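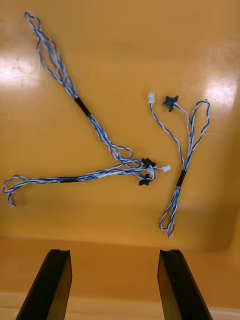
Stiltura wiring notes

A dataset of 705 hand-typed labels from model railway layouts, compiled by Soledad Villanueva and checked by Gintarė Raudsepp, who disagreed with 70 of them.

Columns: layout, circuit, colour, length in cm, remark. Grey and "greyish" are separate values. We tried merging them in February and there were words.
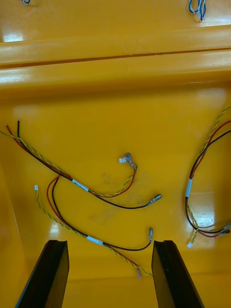

Twisted yellow-green pairs with red and black wire on a yellow surface.

Known problems: 13 rows have a length of 100, meaning the tape measure ran out. The remark column is mostly grumbling – keep it if you work on grumbling.

Licence: use it as you like, credit Stiltura. Corrections go to Gintarė, who will want to see your ruler.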